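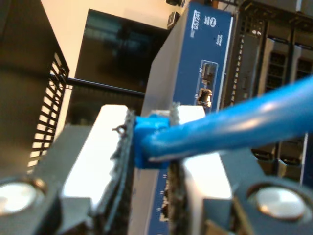
Can a county party chair just skip the recall vote?

Posted by Yaneth Ticona, March 2021
3 min read

Hi all, first time posting so go easy on me. I'm a precinct delegate out in Carhuamaca and our county party is a mess right now. A bunch of us signed a petition to recall the chair after he endorsed his buddy in the primary for the state senate seat (the bylaws say he's supposed to stay neutral until there's a nominee, it's in there in plain words). We needed 40 signatures from delegates and we turned in 74. That was back in November!

The secretary said she got it. Then the chair put out an email saying the petition was "under review" and there have been two meetings since where it wasn't on the agenda. When I stood up and asked, he said I was out of order and moved on to the picnic budget. I'm so mad I could spit. Is he allowed to do that? And do we go to the state party, or to a judge, or what? I've read our bylaws three times and they don't give a deadline for holding the vote, only that it "shall be held."

Shares: 12 | Comments: 3

Nidia Agudelo

Oh boy, I've lived this one. I was a delegate in Tulura for years and we had nearly the same fight, except ours was over a mailing list.

First thing, look for the part of your bylaws that says what you use when the bylaws are silent. Most county parties name a rule book of some kind, and those usually tell you how members can force something onto the floor. In ours, if the chair ruled you out of order you could say "I appeal the decision of the chair," get a second, and then the whole room voted on it. He didn't get to decide by himself. We had people practice saying it out loud beforehand — sounds silly, but when you're standing up with your heart pounding it helps.

Second, check whether delegates can call a special meeting on their own. Ours could with a big enough petition, and the vice chair ran it when the chair was the one being recalled. Get the wording of the notice right, because that's where they'll come after you. We lost a whole month over a notice that gave the wrong room.

Get the secretary to confirm in writing the day she received the petition, too. An email is fine. And keep copies of every signature page!

As for a judge, I'd save that for last. Courts in a lot of places don't like stepping into party business, and they may ask if you went through the state party first. Your state party probably has somebody who hears complaints from the counties, but watch for a filing deadline, ours was short.

Walter Giraldo

They all do this. Same thing in Wilarov, chair sat on a petition till everybody got tired and quit showing up. Vote him out at the next reorganization.

Rigoberto Cuervo

What Nidia said about the appeal, but count your votes before you try it. If you lose in front of everyone he'll wave that around as proof the room is with him. 74 names on paper isn't 74 people in chairs on a weeknight. Call every one of them and ask who needs a ride.

Also, are you sure all the signers were seated delegates on the day they signed? Alternates don't count in some counties and that's the first thing they'll go after.

242 people found this page helpful

Contact us | © Carkow Community Help | Back to top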